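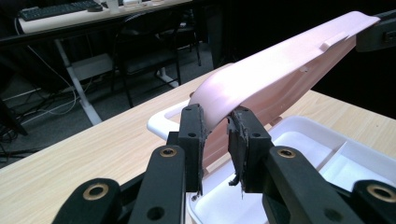

A pink plastic lid held between two black grips.

Elley Island Ferry and Cottages: Frequently Asked Questions
Page maintained by Florence Doucette. Last revised April 6, 2019.

How do I get to Elley?
By passenger ferry from Turham quay. The crossing takes 54 minutes in normal conditions. There is no bridge and no airstrip.

Can I bring a car?
No. The ferry carries foot passengers, bicycles and hand luggage only. Long-stay parking is at the Farquharson car park, 500 metres uphill from the quay. Pay at the machine before boarding. The machine takes cards and coins but not notes.

How often does the ferry run?
There are 2 sailings a day in each direction from spring to autumn, with an extra midday sailing in August. The winter timetable is posted at the quay and on the Timetable page.

What happens if a sailing is cancelled?
Tickets remain valid for the next sailing with free places. If you can't travel within two days, apply for a refund using the form on the Bookings page. Quote the ticket number, not the cottage reference. Accommodation and onward travel costs are not covered by the ferry ticket.

How much luggage may I take?
Each passenger may take two bags. Bags must be light enough for you to lift over the boarding step unaided. Bicycles count as one bag. Gas canisters are not accepted on board and can be bought at the island shop.

Are dogs allowed?
Yes on the ferry, on a lead. In the cottages, only Itumov and the two units behind it accept dogs. The north path is closed to dogs during the nesting season.

What time can I check in?
From the arrival of the afternoon sailing. If you come on the morning sailing, bags can be left in the store next to the landing. The store is locked between sailings. Departure is by 11 in the morning on the last day.

What is supplied in the cottages?
Bedding, towels, crockery, pans and a kettle. Beach towels and firewood are not supplied. Tap water comes from the island spring and is treated. It may look slightly cloudy after heavy rain, and a notice is put up at the landing if boiling is advised.

Is there a phone signal?
On the south side, usually. There is none in the valley. A landline for emergency calls is fixed to the outside wall of the shop.

Can I walk right round the island?
Yes, except at high water, when the stretch below the lighthouse is cut off. The inland route avoids this section and adds a steep climb. Tide tables are sold at the shop and displayed in every cottage.

Can I camp?
In the marked field only, by advance booking. Open fires are not permitted. Stoves must be raised off the grass.

Is the island suitable for wheelchair users?
Boarding is by ramp at Turham and by four steps at Elley. The track from the landing is loose gravel. Please contact the booking office before paying so that we can confirm what help is available on your sailing.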